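# Vormachen und Nachmachen: Skript zur dritten Einheit

Begleitblatt zum Praktikum, Labor Hikcombe. Zusammengestellt von Nerys Wogan, mit vielen Anmerkungen von Iker Palacios.
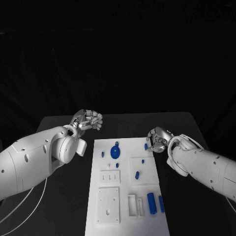
**Warum zeigt man einem Roboter eine Aufgabe überhaupt von Hand, wenn man sie auch programmieren könnte?**

Weil sich vieles, was unsere Finger nebenbei erledigen, nur sehr mühsam in Regeln fassen lässt. Wer einen Stift in ein Loch steckt, tastet ein wenig, kippt, gibt nach, drückt noch einmal, und wüsste hinterher kaum zu sagen, in welcher Reihenfolge. Beim Vormachen bekommen wir all das als Bewegungsverlauf geschenkt und müssen es nicht vorher aufschreiben.

## 1. Zwei Wege, eine Aufgabe zu zeigen

In der letzten Einheit haben wir das Wort „Demonstration“ recht großzügig verwendet, und einige von euch haben zu Recht nachgefragt, was denn nun alles dazugehört. Für dieses Praktikum reichen uns zwei Formen.

**Handführung (kinästhetisches Zeigen).** Der Arm wird nachgiebig geschaltet, man fasst ihn an und führt ihn durch die Bewegung. Das ist angenehm direkt, und man spürt sofort, wo der Arm an seine Gelenkgrenzen kommt. Mühsam wird es bei Händen mit vielen Fingern, denn wir haben selbst nur zwei Hände und müssten eigentlich jedes Fingerglied einzeln mitnehmen. Außerdem steht man selbst leicht vor der Kamera (wer das einmal beim Durchsehen der eigenen Aufnahmen gemerkt hat, vergisst es so schnell nicht wieder!).

**Fernsteuerung (Teleoperation).** Die bedienende Person bewegt die eigenen Hände, und das System überträgt die Bewegung auf die Arme und Finger des Roboters. Die Kamera sieht dann nur das, was auch der Roboter später sehen wird. Dafür fehlt das Gefühl in den Fingerspitzen fast ganz, sofern keine Kraftrückmeldung vorhanden ist, und man muss lernen, mit den Augen zu greifen. Das geht am Anfang erstaunlich langsam. Lasst euch davon bitte nicht entmutigen, es geht allen so.

## 2. Die Aufgabe auf dem Brett

Geübt wird mit dem weißen Brett und den blauen Teilen: Stifte, Zylinder in verschiedenen Größen und das runde, zahnradähnliche Teil mit der erhöhten Nabe. Auf dem Brett sind Platten mit Schlitzen und Löchern sowie offene Schalen angeordnet. Beide Arme arbeiten von gegenüberliegenden Seiten, und es lohnt sich sehr, vor der Aufnahme zu überlegen, welche Hand welches Teil übernimmt. Ein Stift am rechten oberen Rand liegt für die rechte Hand günstig; mit der linken müsste man quer über das ganze Brett greifen, und spätestens dann kommen sich die Unterarme ins Gehege.

Iker empfiehlt, die Hand, die gerade nichts zu tun hat, angehoben und mit locker gekrümmten Fingern warten zu lassen. Ich war anfangs anderer Meinung und habe sie lieber ganz weggefahren. Inzwischen finde ich seine Lösung besser, die Wege bleiben kürzer und die Aufnahmen werden ruhiger.

## 3. Was eine brauchbare Demonstration ausmacht

Saturnino Lozano hat im Februar die Aufnahmen der vorigen Gruppe durchgesehen. Von 164 Durchläufen hat er 42 aussortiert, und die meisten davon waren keineswegs missglückt. Es gab darin einfach lange Pausen, in denen jemand nachdachte. Für das Lernverfahren ist eine Pause aber ebenfalls eine Handlung: Es lernt brav, über dem Stift stehen zu bleiben.

- Überlegt euch den Ablauf vollständig, bevor ihr die Aufnahme startet.
- Nähert euch kleinen Teilen von oben und in gleichmäßigem Tempo.
- Schließt die Finger erst, wenn die Fingerspitzen auf Höhe des Teils sind.
- Korrigiert einen Fehlgriff ruhig innerhalb der Aufnahme. Solche Stellen sind wertvoll, weil das System daran sieht, wie man aus einer schiefen Lage wieder herauskommt.
- Verändert die Startlage der Teile von Durchlauf zu Durchlauf ein wenig.

Zum letzten Punkt kommt jedes Mal die Frage, wie viel „ein wenig“ denn sei. Eine Fingerbreite genügt für den Anfang. Die Platten bleiben, wo sie sind.

## 4. Benennung und Ablage

Die Aufnahmen landen im Ordner *Fliltau*, die Auswertung läuft danach über *Uteck*. Bitte tragt bei jedem Durchlauf ein, wer gesteuert hat und welche Hand zuerst gegriffen hat. Bei Fragen zur Kalibrierung ist Demetrio Sepúlveda zuständig, am besten vor 10 Uhr.

## 5. Zur Vorbereitung auf die nächste Einheit

Lest bitte Kapitel 2 im Reader und schreibt in ein paar Sätzen auf, wie ihr das runde Teil greifen würdet: an der Nabe, am Rand oder an der kleinen Lasche? Skizzen sind willkommen, auch krumme. Wir probieren eure Vorschläge dann gemeinsam an der Fernsteuerung aus.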